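The Slow Business of Glaze Fit

A stoneware mug leaves the kiln sound and cracks eleven weeks later in a kitchen cabinet. The usual assumption is that someone knocked it. In many cases the mug has been under load since the hour it cooled, and the crack is the end of a process that was fixed when the glaze was weighed out.

The mismatch between a glaze and the clay beneath it is called fit. It is an old subject, well covered in ceramics textbooks, and it still accounts for a large share of the returns at small potteries. Kamran Bugti keeps the return records at Ferbridge, a tableware workshop that fires two gas kilns and one electric. His ledger for the last production year lists 759 pieces rejected or sent back. He sorts them by cause, and the largest column is headed "crazing."

Crazing is the network of fine cracks that appears in a glaze when it has shrunk more than the clay. Both materials contract on cooling. Above a certain temperature the glaze is still soft enough to flow and relieve any stress. Below it the glaze is rigid and bonded to the body, and from there down to room temperature the two must shrink together. If the glaze wants to shrink further than the clay allows, it is held in tension. Glass is weak in tension. It cracks.

The opposite fault is less common and more expensive. When the clay shrinks more than the glaze, the glaze is squeezed. Glass tolerates compression well, and a moderate amount is desirable, as it makes the ware stronger. Too much and the glaze pops away in slivers at rims and handle edges, a fault known as shivering. In severe cases the stress splits the pot itself. Vessels glazed thickly on the inside and thinly or not at all on the outside are the most exposed, and that describes a good many mugs.
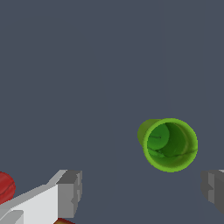
Where the Numbers Come From

Contraction on cooling is governed by the coefficient of thermal expansion, normally measured in a dilatometer. A small bar of fired material is heated at a controlled rate and its change in length is recorded. Few potteries own one. Most rely on calculated values, in which each oxide in the glaze is assigned a factor and the factors are summed by proportion.

Sodium and potassium raise expansion sharply. Calcium and barium raise it to a lesser degree. Silica, boron, and magnesium lower it. A potter with a crazing problem will therefore be told to add silica, or to replace part of a soda feldspar with a source of magnesium such as talc.

The calculation is useful for comparing one version of a recipe with the next. It is a poor predictor of whether a given glaze will fit a given clay. The factors assume a fully melted glass, and a matte glaze full of crystals is something else. They also say nothing of the body, whose expansion depends on how much free quartz it contains, how much of that quartz has dissolved in the melt, and whether any has converted to cristobalite.

Cristobalite deserves a paragraph of its own. It is a form of silica that can develop in stoneware bodies held for a long time at high temperature, particularly those low in feldspar. On cooling it undergoes an abrupt contraction a little above 200 degrees Celsius, well after the glaze has set. A small quantity puts the glaze in helpful compression. A larger quantity makes ware that cracks when boiling water is poured into it. Earthenware makers have added silica to their bodies for generations to prevent crazing. Stoneware makers who borrow the practice without testing can get dunting, the trade's word for cracks that run clean through the wall.

Delayed Failure

The most troublesome pieces are those that pass inspection. Crazing can appear minutes after unloading, with an audible ping, or it can take months. Two mechanisms are at work.

The first is simple fatigue. A glaze in slight tension may hold until it meets repeated heating and cooling, or until a surface scratch from a spoon gives a crack somewhere to start. The second is moisture expansion. A body that is not fully vitrified takes up water from the air and from use, and it swells by a very small amount. The swelling is permanent under ordinary conditions. A glaze that was in mild compression when new loses that compression as the clay grows beneath it, and may pass into tension. Low-fired ware is the most susceptible. Its glaze has to begin with compression in reserve.

Ferbridge met this problem with its Wala line, a set of breakfast pieces made in a buff clay that was sold as a stoneware and fired at the bottom of its range. The line went on sale in April. No crazing was recorded in the first inspection or the second. By the end of the year crazed bowls were arriving in the mail, most of them from households with dishwashers. Absorption testing put the body well outside the limit the workshop had set for itself. The clay had been bought on the strength of its color.

The remedy was to fire hotter. The buff went toward tan, two glazes had to be dropped, and the foot rings on the largest bowl had to be thickened to stop slumping. Bugti still regards the reformulated ware as the better product. The sales desk preferred the buff.

Testing on a Small Budget

Satish Fernandes runs the test kiln at Pacheco, a supplier of prepared glazes, and has spent much of his working life on fit. His procedure calls for no instrument that a studio could not buy or borrow.

Test pieces should have the form of the ware. Flat tiles glazed on one side understate the trouble, since a closed curve holds stress in a way that a tile does not. Fernandes throws small straight-sided cylinders, glazes them inside only, and makes the glaze layer thicker than he would in production. Thick glaze brings out both faults.

The first test is thermal shock. Cylinders are held in an oven at 150 degrees Celsius for 30 minutes and then put straight into ice water. They are dried, inked, wiped, and examined under a hand lens. Ink stays in any crack. The cycle is repeated with the oven hotter each time, and the temperature of first failure is written on the base. Gloves and eye protection are required, as a piece in strong compression can come apart with some force.

The second is a steam test, intended to hurry along moisture expansion. Industrial laboratories use an autoclave. Fernandes uses a pressure canner with the pieces on a rack clear of the water. He does not claim that his results can be converted into years of service. He uses them to rank one body against another under the same treatment, and he includes a control of known history in every load. 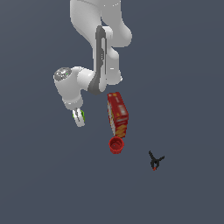
The third is the ring test, sometimes called the split-ring method. A ring of clay is glazed on the outside only and fired. Two reference marks are scratched at the top and the distance between them is measured with calipers. The ring is then cut through between the marks with a diamond blade. If the gap closes up, the glaze was in tension. If it opens, the glaze was in compression. The amount of movement gives a fair comparison between glazes, provided that the rings are of equal size and thickness. The drawback is preparation time. Rings warp in drying, and a warped ring has to be thrown out.

Absorption is the last item and the one most often skipped. A fired, unglazed piece is dried and weighed, boiled in water, left to soak, patted dry, and weighed again. The increase divided by the dry weight gives the figure. An ordinary scale reading to a hundredth of a gram is adequate for samples of moderate size.

What the Records Show

Fernandes has kept a card for every combination of body and glaze tested at Pacheco, and the file now stands at 3420 cards. Its principal lesson concerns drift. Combinations that fit when first tested have stopped fitting with no change to the recipe on either side. A feldspar mine moves to a different part of its deposit. A clay supplier changes the mesh of its silica, and coarser grains dissolve less in the firing, leaving more quartz to pull on the glaze during cooling. The bag carries the same name.

Kiln behavior drifts as well. Elements age and firings lengthen. A Vukport electric kiln at Ferbridge was taking over two hours longer to reach temperature before its elements were replaced, and the extra time near the top showed up as a change in the fit of a clear liner glaze. The cones at the end of each firing had looked correct throughout. Cones record the combined effect of time and temperature on the cone material, and a clay body need not respond in the same proportion.

Both workshops now retest on receipt of each new clay lot. Ferbridge makes six cylinders per lot, glazed with its three liner glazes, and holds the delivery until they have gone through the oven and the ice bath. The clay is stacked on the north side of the store with the lot number chalked on the pallet. One crazed cylinder sends the lot for a second round. Two and it goes back to the supplier, or is set aside for flowerpots, which are sold unglazed.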